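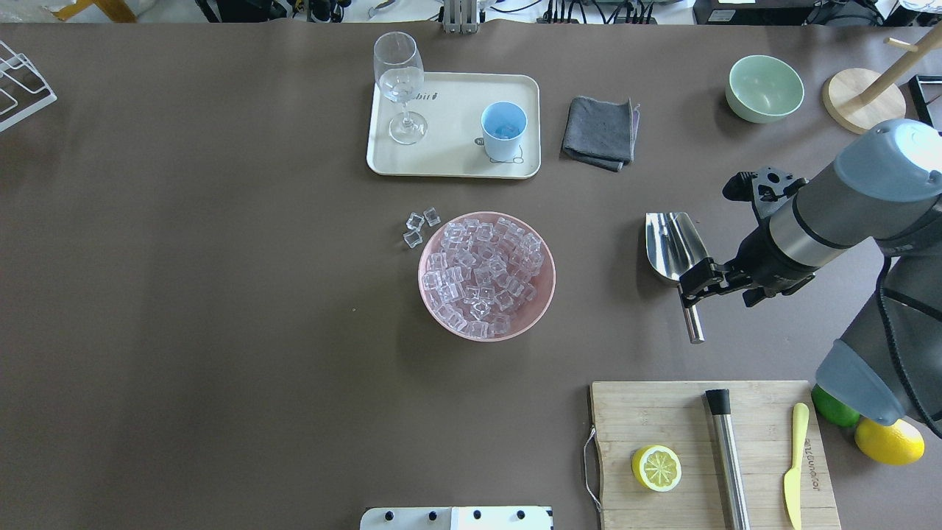
Gorazd Kos @gkos_bar
Thread on clear ice at home, and what to do with it once it's out of the mold. I ran drinks service at Skelluvstead for a few years and still get asked about this more than anything else. No syrup recipes in this one.

—

Clear ice is a freezing direction problem. Water freezing from all sides at once pushes dissolved air and minerals toward the middle, where they get trapped as the white core. Freeze from one side only and the cloudy part ends up at the far end, where you can cut it off or let it drain away.

—

Easiest setup: a small hard-sided cooler, lid off, filled with tap water, in the freezer. The walls insulate, so the cold comes in from the top. Pull it while the bottom is still liquid. The slab you lift out should be clear most of the way down.

—

Boiling the water first does very little. I tested it side by side at Skelluvstead, same cooler, same freezer shelf, and couldn't sort the cubes afterward without the labels. Boiling twice is the same with a bigger gas bill.

—

Tempering matters more than people expect. Ice straight from a home freezer is well below its melting point, and room-temperature liquid poured over it will crack it. Leave it out until the surface frost goes and the cube looks glassy. Small cubes take 2 minutes or so. A big block takes a lot longer.

—

Now the bowl. Use one with a round bottom and no internal corners. A scoop follows a curve and stops dead in a corner. Square tubs are fine for storage in the freezer and annoying on the table.

—

Material: metal bowls sweat a lot and pull heat out of your hand when you move them. Thick ceramic is good if you chill it first. Plastic is fine. I've used a cheap plastic salad bowl for whole evenings and lost less ice than I did in the nice steel one.

—

Fill it high, then refill it. A tall pile has less surface for its volume than the same cubes spread across a wide tray. Once meltwater collects at the bottom, the lower cubes fuse, and you're chipping instead of scooping. Drain it before that.

—

Scoop: stainless, one piece if you can find it. I'm on my second. The first was a Prurnov with a riveted handle, and the rivets held water and went brown. The replacement has a welded joint and has given me no trouble.

—

Never use the glass as the scoop. Rims chip, and a glass chip in a bowl of clear ice can't be found by looking. If a glass breaks anywhere near the bowl, dump the whole bowl. There's no inspecting your way out of it.

—

The scoop does not live in the ice either. Handle down in the bowl means whatever was on your hand is now in the drinks. Put it on a clean plate or a folded cloth next to the bowl.

—

Layout for a right-handed person: ice in the center, glasses on a tray behind it, citrus board front right, cloth within reach of both hands. Keep the board off the tray. Lemon juice runs, and then every glass foot is sticky.

—

Stemware on a tray: load it last and take it off first. The center of gravity is high, and a tray gets bumped constantly. Cups and short tumblers can stay on there all night.

—

Lemon: halve it crosswise, then cut wheels or wedges from the half as they're ordered. Precut wedges dry at the edge inside an hour. One half covers more than 5 drinks if you're using it for garnish and not for juice.

—

Cloth: dark, absorbent, washed often enough that it's gone soft. Frayed edges are fine on a work cloth. Keep a separate lint-free one for polishing glass and don't let the two swap jobs.

—

Any cube that lands on the table goes in the sink. Don't put it back in the bowl.

—

Someone at Zou asked about countertop ice machines. The ones I've tried make hollow, cloudy bullets that melt fast. Good for packing a cooler, poor in a glass. The directional trays sold for freezers work, same principle as the cooler, smaller yield.

—

Storage: let the cut cubes refreeze separately on a sheet, then bag them and squeeze the air out. Ice picks up freezer smells. I had a batch at the Grusitz place that tasted of dill until I threw it out and cleaned the drawer.

—

Replies are open for questions on cutting the slab. Short version: serrated knife, score a line, tap the spine with something heavy, and wear a glove on the other hand.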